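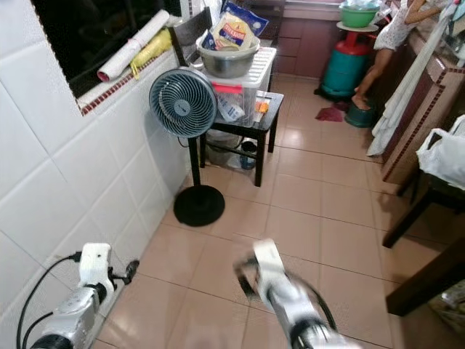
Cuisine, 2026-05-25

Sol à grands carreaux beige rosé, mur de gauche carrelé en blanc. Le ventilateur sur pied reste côté fenêtre, devant la petite table noire. Sur celle-ci, la boîte transparente à couvercle nervuré sert de support au bol en inox, avec un paquet de snacks jaune et rouge dedans. À reclasser. Le seau blanc demeure dessous. Bassine verte au fond, sur son plateau blanc, au-dessus de la bouteille de gaz. Payé 378 à Drulville pour la dernière recharge, soit 200 de moins qu'en février (578). Noter le prix dans le cahier.
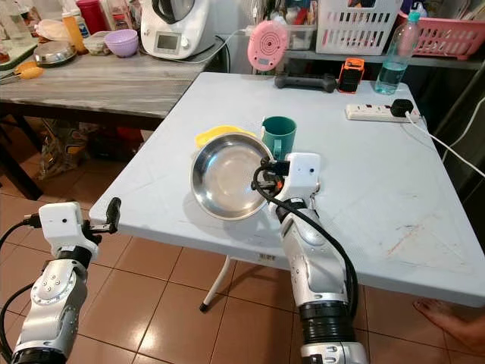
Table pliante

Plateau gris clair, légèrement rayé, posé en diagonale. Assiette ronde en inox, mug foncé à anse, bouteille d'eau à bouchon bleu-vert dans l'angle. La multiprise occupe de la place utile ; Cyril Dawber propose de la fixer au mur, à voir. Paniers à fentes sur l'étagère : le blanc convient, le rose est à vider.
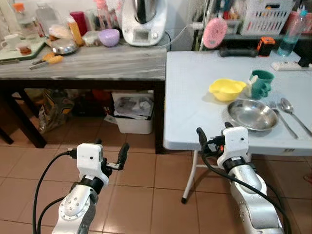

Vaisselle

Bol en inox près du bord avant, bol jaune derrière, deux gobelets verts à droite, fourchette et cuillère côte à côte. Règle retenue avec Amber : inox d'un côté, plastique de l'autre, couverts à part. Le comptoir gris est usé ; ponçage à prévoir, grain fin, puis huile. Demander à Seidu s'il a encore sa ponceuse.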